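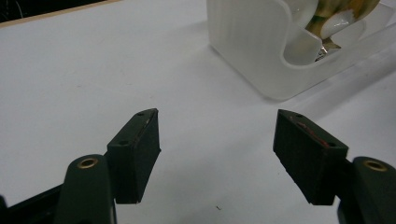 Figure 7. Fingertip pads in the open position over the bench top. Two screw holes on the upper face of each pad; brass-coloured ring at the bore of each knuckle.

7 Inspecting and replacing the fingertip pads

This section applies to the Vekbridge hand-held gripper used at Trornia demonstration benches. It covers cleaning, pad removal, pad fitting and the opening check. For the camera mount and cable, see Section 8. For replacement of the jaw linkage, return the unit to the Rasalstead workshop.

7.1 When to do this work

Inspect the pads at the start of each shift. Replace them as a pair after 50 hours of logged use, or sooner if any of the following is found:

— a pad rocks when pressed with a thumb at either end
— a screw head has stripped or stands proud of the pad face
— the gripping face is torn, or its texture has worn smooth
— residue remains after two cleaning passes

Scuffing on the upper face or along an edge is normal and is not cause for replacement. The pad at the left of Figure 7 has a lighter streak along its inner edge and can stay in service if it passes the rocking test. The reddish-orange smear on the right pad must be cleaned off before recording resumes.

7.2 Tools and parts

Hex driver from the bench kit
Pad set, Harb part no. 3014 (two pads, four screws)
Lint-free cloths
Isopropyl alcohol
Small parts tray
Steel rule

CAUTION: Isopropyl alcohol is flammable. Keep it away from chargers and heat guns, and close the bottle before reconnecting power.

7.3 Preparation

1. End the recording session and wait for the status light to go out.
2. Unplug the gripper cable at the bench end. Do not pull on the cable at the gripper body.
3. Lay the gripper on a clean, level surface with the pads facing each other and the upper faces accessible.
4. Release the trigger fully. The pads must be wide apart before you start.
5. Move parts holders and tape clear of the opening.

NOTE: A white or light grey surface is preferred. Dropped screws and grit are easier to find on it, as with the dark speck between the pads in Figure 7. Pick up any grit before closing the jaws.

7.4 Cleaning

1. Wipe both pads with a dry cloth, working from the knuckle toward the tip.
2. Dampen a second cloth with alcohol. Do not apply alcohol directly to the pad.
3. Wipe along the texture lines on the front face. Wiping across them drives residue into the grooves.
4. Wipe the upper face, including the area around both screw holes.
5. Allow 15 minutes for drying, then inspect under the bench lamp.
6. Repeat once if required. If colour still comes off on the cloth, replace both pads.

CAUTION: Keep alcohol out of the knuckle bores. It strips the lubricant from the pivot, and the jaw will begin to bind.

7.5 Removing the pads

1. Support the pad from beneath with one finger.
2. Loosen both screws a half turn each before removing either one.
3. Remove the screws and place them in the parts tray. Discard them at the end of the job; they are not to be refitted.
4. Lift the pad straight off. If it sticks, work it from side to side by hand. Do not lever against the knuckle.
5. Repeat for the second pad.
6. Check the ring in each knuckle. It must sit square in the bore and must not turn under light finger pressure. If it does, tag the unit and stop work.

7.6 Fitting new pads

1. Wipe the mounting faces with a dry cloth.
2. Seat the pad with the textured face toward the opposite pad.
3. Start both screws by hand. A screw that will not start by hand is cross-threaded.
4. Tighten alternately until the pad no longer moves, then add a quarter turn to each screw.
5. Fit the second pad in the same way.

NOTE: Never fit one new pad against one used pad. The difference in wear shifts the contact point off centre and the width reading will drift.

7.7 Opening check

1. Close the jaws slowly by hand. The pads should meet along their full length with no visible step.
2. Open the jaws and release. They must return to the stop without hesitation.
3. Measure the full opening with the steel rule and compare it with the value on the unit label.
4. Reconnect the cable and run the width calibration. Error 397 means the open stop was not detected — repeat step 2 and check for a trapped screw or grit.
5. Enter the pad change in the maintenance log and reset the hour counter.

Section 7 revised 01/04/2022, C. Mahasneh. Replaces the October issue. Torque driver settings have been removed from 7.6; the quarter-turn method now applies to all units.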